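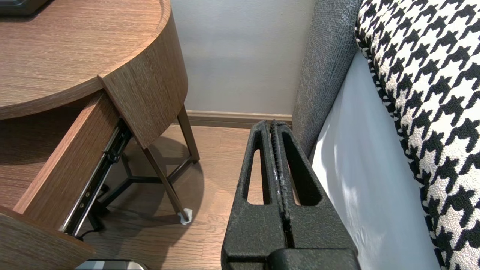 Slide 1. Title. Wait for the room to settle. Scope is furniture finish and indoor humidity in rental units. Structural lumber is out of scope, and so is flooring.

Slide 2. Wood exchanges moisture with room air until it reaches equilibrium. Movement across the grain is large, along the grain close to zero. Point at the curve, then move on. Do not derive it.

Slide 3. Test units. Heffernan building, 44 apartments, forced-air heat. Dallon building, hot-water radiators. Same furniture package in both, supplied by Skavmont. Loggers took a reading every 8 minutes from move-in through May.

Slide 4. Heating season. Heffernan units dried faster and stayed dry longer. Finish checks appeared first on curved parts and on end grain. Flat panels were mostly unaffected. If asked about veneer: measured separately, see handout.

Slide 5. Small devices left on furniture tops.
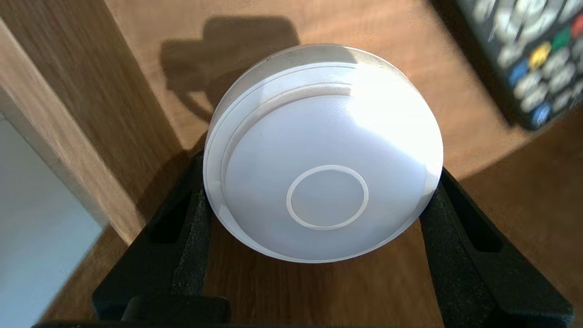 Round white device over a light brown wood surface.

Heat from a powered device is local. Surface temperature under it rises, moisture content drops, and the finish can show a ring. Keep this to one minute. The effect is minor next to the seasonal swing.

Slide 6. Cost. Refinishing one piece on site: $725. Humidifier service for the Heffernan building, full season: $4000. Break-even is six pieces. Say that labor rates are local and will differ.

Slide 7. Stokidon oil against the standard lacquer. The oil slows exchange but does not stop it. Recoat interval still open. Do not quote a number.

Slide 8. Questions. Backup slides: logger calibration, sample preparation, raw data by floor.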